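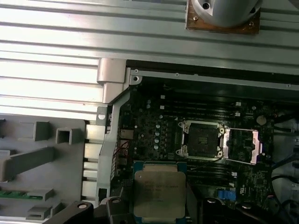
Pre-run inspection, PC assembly cell – checklist with comments

Cell: Talari, shared workshop, Haverford. Job: processor placement, tower on its side, two arms. Completed Sunday, power to arms off for sections 1 to 3, on for section 4. Entries are OK, NOTE (run permitted) or HOLD (no run until cleared).

1. Table and work area

1.1 Slats seated and not lifting at the ends. OK.
1.2 Tower stable on the slats, no rocking when pressed at each corner. OK. Pressed by hand only. The old clamp is still listed in the setup sheet and should be struck out.
1.3 Floor clear on the operator's side. OK.
1.4 Emergency stop within reach of the operator's chair and tested from both arms. OK. Tested at 19:00 and again after the restart.
1.5 Mains lead to the tower removed and tagged. OK.

2. Tower interior

2.1 Side panel off and stored away from the table. OK.
2.2 Processor socket empty, load plate free to open fully. OK.
2.3 Contacts in the socket inspected with a lens and side light. OK. No bent contacts found. Repeat after any failed placement, including one that looks harmless.
2.4 Power cables clear of the approach path. NOTE. The bundle by the drive cage stays where it is pushed, but it has not been tied. Tie it before the speed is raised.
2.5 Power supply switched off and left to stand for 5 minutes before hands or grippers go in. OK.
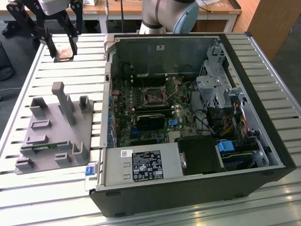 Tower and parts fixture on the table, socket empty.

3. Parts fixture

3.1 Base flat on the table, no daylight under the edges. OK.
3.2 Printed holders free of cracks at the root. NOTE. Fine line on one holder, probably a layer mark. Marked in pencil to see if it grows.
3.3 Tall post firm. OK. Moves slightly under finger pressure, same as at the last inspection.
3.4 Circuit board strip sits in its slot without force. OK.
3.5 Fixture position checked against the taught origin. HOLD, then OK. Offset was 2 mm along the slats. Origin taught again and the old file renamed so that it cannot be loaded by accident.

The limit in the Kodholm notes is 1 mm. It was set for memory modules and is too generous for a processor. Proposed limit for this job is half that, measured at the socket and not at the fixture. 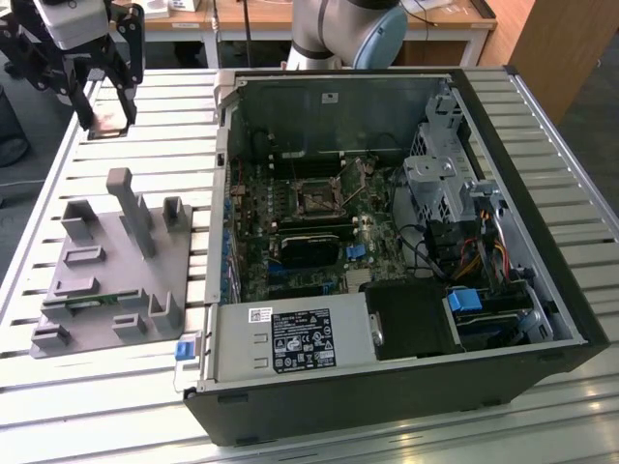

Ultia commented on the shared sheet that half a millimetre at the socket cannot be held with the present finger pads, which have worn unevenly, and that the pads should be changed before the limit is. The reply entered was to do both: fit new pads, measure again, and leave the limit open until there are 300 logged placements with the dummy chip.

4. Arms and grippers

4.1 Joint covers fitted and tight. OK.
4.2 Gripper linkages free of play. NOTE. Slight play in one finger with the gripper open, none when closed on the gauge block.
4.3 Finger screws torqued and paint-marked. OK.
4.4 Grip force set for the bare processor and confirmed on the scale. OK. Do not copy the value from the memory job.
4.5 Arms parked clear of each other before homing. OK. Home one at a time – the script allows both together and should not.
4.6 Wrist camera cable has slack at full rotation. OK.
4.7 Speed limited to the trial setting. OK.
4.8 Gripper releases the part at the stop position without dragging it sideways. HOLD. Drag seen on two dry runs with the dummy chip. Not cleared. 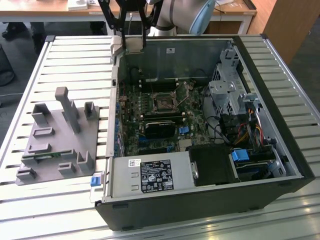
5. Release

5.1 All HOLD items cleared. No, 4.8 open.
5.2 Dummy chip runs permitted. Yes, at trial speed, operator at the stop.
5.3 Live processor runs permitted. No.
5.4 Next inspection: after the pads are changed. Repeat 2.3, 3.5 and all of section 4.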